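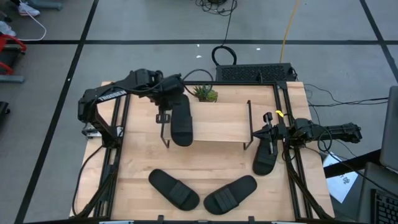

One customer wrote to us last spring that the thing he wanted most from a planner was for it to stop surprising him, and that he would happily give up a little speed to get there. We have kept that note close by ever since, and a good deal of Gurkar 3 grew out of it.

Products > Software > Two-Arm Planning > Gurkar 3

Print this page | E-mail this page

Gurkar 3 two-arm planning software from Aremlow

Gurkar is our planning and control package for benches where two arms share one work area. It takes in the state of both arms, works out a path for each, and keeps checking those paths against each other for as long as the arms are moving. If you have ever written your own "wait for the left one" rules and then spent a week chasing the one case they missed, we think you'll feel at home here pretty quickly!

Pairs are where we do most of our own testing. With a sandal in each gripper, two more flat on the tabletop and a little wooden shelf standing between the arms, there is plenty for a planner to think about. A held item changes the shape of the arm that is holding it, so Gurkar adds the item to its model of the arm as soon as the grasp is confirmed, and takes it away again on release. Shelves, planters and other things that stay put can be drawn in by hand or brought in from Lekota, our perception add-on (sold separately, but the two get along very well).

What you get with a license

- Planner and controller for 2 arms, with replanning up to 240 times a minute
- Bench editor with room for 300 saved layouts
- Playback viewer, so you can step back through a run and see what each arm was told to do
- Bomeck script tools for building longer tasks out of short ones
- Setup guide, plus e-mail help for the first year

A word on setup. You will need the arm description files from your arm's maker, and it's worth measuring your table properly before you start (we like to do it twice, with a second person holding the other end of the tape). Most of the trouble we help people with comes down to an arm base entered in the wrong spot. The bench editor draws both reach areas over the tabletop, so a bad number usually shows up right away.

Gurkar runs on a regular desktop computer under Linux. Owners of version 2 can bring their saved layouts across with the import tool, though scripts with custom wait rules should be looked over by hand afterward.

Licenses are sold per bench, and schools pay a lower rate. Write to our sales desk for a quote, and do tell us what you're hoping to pick up.

This site uses cookies to remember your settings. By continuing to browse you agree to their use. Accept | Learn more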